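# Pinça manual Ostis: dois meses, 1.602 pegas e um dedo que não abriu

Comprámos a Ostis em fevereiro, para gravar tarefas com tecidos e correias.

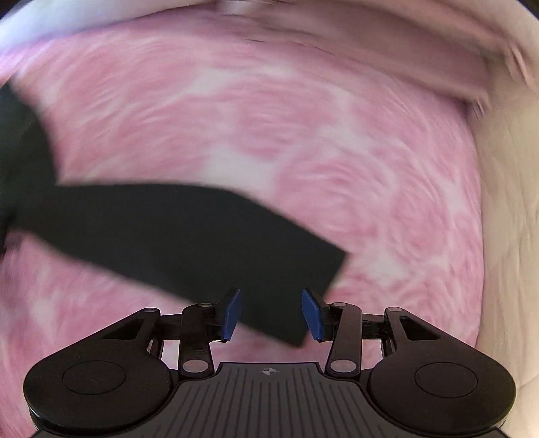

O que acontece quando a pinça encrava fechada?

Fica fechada até se cortar a alimentação e se aliviar o dedo direito à mão, com a chave pequena que vem na caixa. O gatilho deixa de responder e o botão de paragem corta o motor, mas não abre os dedos. O manual trata disto na página 104, depois da garantia, onde chega quem já perdeu a paciência.

Convém explicar como descobrimos. O Mahmoud Benjelloun estava a fechar uma série de pegas com uma correia preta, puxou o gatilho, largou o gatilho e a Ostis decidiu ficar com a correia. Puxou outra vez. A pinça apertou mais um bocadinho, por simpatia. O registo diz «abertura concluída», com a serenidade de quem não estava lá. A Latifa El Sherbiny foi buscar o manual, eu fui buscar a chave, e entre os dois demorámos o suficiente para o café arrefecer.

## O defeito

Abrimos a nossa na bancada, já com a bateria fora. O pino da articulação do dedo direito tinha recuado dois milímetros e batia no braço exterior quando a pinça fechava até ao fim. Com objetos grossos não se nota nada. Com uma fita ou uma correia fina, os dedos fecham quase por completo, o pino prende e acabou a sessão.

O mais irritante é que o software não dá por isso. A Ostis mede a posição no motor e presume que os dedos a acompanham. Quando o pino prende, o motor recua a folga que tem, o contador fica satisfeito e o ficheiro é gravado como se tudo tivesse corrido bem. Tivemos de rever 200 gravações por causa desta fé inabalável, e deitámos fora as piores.

Quanto à segurança: a força não chega para partir um dedo, mas chega para se aprender a lição. O Benedito Frota tentou soltar a correia com a pinça ainda ligada - não façam isto - e o mecanismo desprendeu-se e voltou a fechar sobre a ponta do indicador. Ficou com uma marca e com opiniões. Tirem a bateria primeiro. O botão de paragem, repito, deixa o mecanismo sob tensão, e o autocolante que o anuncia como «paragem segura» merecia outra redação.

## A assistência

Escrevi à Mahrous, que nos vendeu a pinça. Responderam no dia seguinte a perguntar se a tínhamos ligado. Mandei o registo e um vídeo do encravamento. Perguntaram se a podíamos desligar. À terceira mensagem apareceu o Thanakorn Paisan, que percebia do assunto, reconheceu o problema do pino e enviou um par novo, com anel de retenção. Sem custos, sem formulário. Se o tivessem posto a ler a primeira mensagem, esta secção tinha uma linha.

A troca faz-se em casa:

1. Retirar a bateria e esperar que a luz do punho se apague.
2. Aliviar o parafuso da articulação com a chave pequena.
3. Empurrar o pino velho de dentro para fora. O nosso saiu com os dedos, o que diz bastante.
4. Meter o novo, encaixar o anel e fechar e abrir os dedos à mão antes de voltar a ligar.
5. Repetir a calibração. O assistente do programa salta este passo se não lhe pedirem.

## De resto

É uma boa pinça, o que torna tudo isto mais aborrecido. Pesa pouco, o gatilho é suave e as almofadas dos dedos agarram bem o tecido sem o marcar. Antes dela usávamos uma Gudari, que nunca encravou mas escorregava em tudo o que fosse mais liso do que uma toalha. O Abdelilah El Fassi continua a preferir a Gudari e guarda-a na gaveta dele.

O estojo, da Brarnen, é vendido à parte e fecha melhor do que a pinça abre.

**Nota: 3 em 5.** Com o pino novo, dava-lhe quatro. Quem comprar deve perguntar ao vendedor se a unidade já traz anel de retenção e, se a resposta for «qual anel?», pedir logo o par de substituição. A nossa voltou ao trabalho com os pinos trocados e ainda não encravou. A chave pequena ficou pendurada na parede, ao lado da bancada.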